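제3세탁실 운영 경과

클라클리 요양원 세탁실에 졸렉이 배치된 것은 11월이었다. 시설 운영지침 제5항은 다음과 같이 개정되었다. "세탁물의 운반 및 투입은 졸렉이 수행하며, 직원은 이를 참관하고 기록한다." 종전까지 그 일을 하던 직원은 두 명이었다. 한 명은 맥앨리스터 별관 배식실로 전보되었고, 남은 한 명이 이 기록을 작성하였다.

기록자는 세탁실에서 열한 해를 근무하였다. 입소자 135명의 옷을 이름표 없이도 구분할 수 있었으나, 해당 능력은 인수인계 항목에 포함되지 않았다. 인수인계서에는 세제의 보관 위치와 배수구 청소 주기가 적혀 있었다. 서명란은 3개였고, 기록자의 서명은 가장 아래에 있었다.

첫 달의 일지는 간결하다. 시작 시각, 종료 시각, 특이사항 없음. 본부인 주른스카 복지재단은 일지에 사진을 첨부하도록 지시하였고, 기록자는 이에 따랐다.

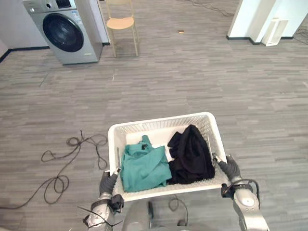
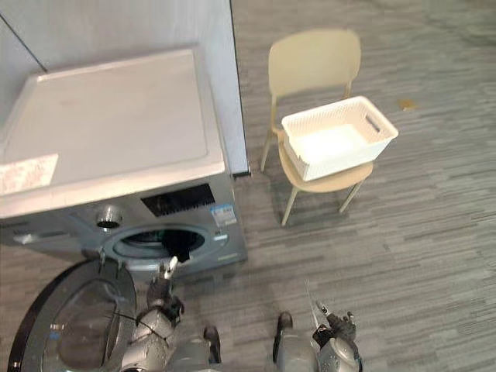 위: 바구니를 양손으로 잡은 졸렉. 아래: 문이 열린 세탁기 앞의 졸렉.

둘째 달부터 특이사항란이 길어지기 시작하였다. 기록자는 5호실 입소자의 카디건 소매가 다시 늘어났다고 적었다. 손목을 자꾸 잡아당기는 것은 잠을 설친 날의 버릇이므로 야간 담당자에게 전달 바란다고 덧붙였다. 별관에서 온 앞치마 주머니에 사탕이 들어 있었다는 사실과, 그 사탕을 누가 넣어 두었을지에 관한 추정도 적었다.

본부는 회신에서 특이사항란은 기기의 이상 유무를 기재하는 곳임을 알려 왔다. 기록자는 같은 날 오후 4시에 답신을 제출하였다. 기기에는 이상이 없으며, 옷에 관한 사항을 기재할 난이 따로 없어 부득이 해당 난을 사용하였다는 내용이었다.

회신은 이 주가 지나도록 오지 않았다. 그 사이 야간 담당자가 세탁실에 들렀다. 카디건 이야기를 읽었다고 하였고, 5호실의 취침 시간을 조정하였다고 하였다. 그리고 다른 방의 옷은 어떠한지 물었다. 기록자는 졸렉의 작업이 끝날 때까지 그와 나란히 앉아 방 번호 순서대로 답하였다. 이 면담은 근무시간으로 처리되지 않았다.

다음 달 새 일지 양식이 도착하였다. 맨 아래에 줄이 두 개 더 그어져 있었고, 항목명은 비어 있었다. 기록자는 그 자리에 '옷'이라고 쓰고 첫 줄을 채웠다.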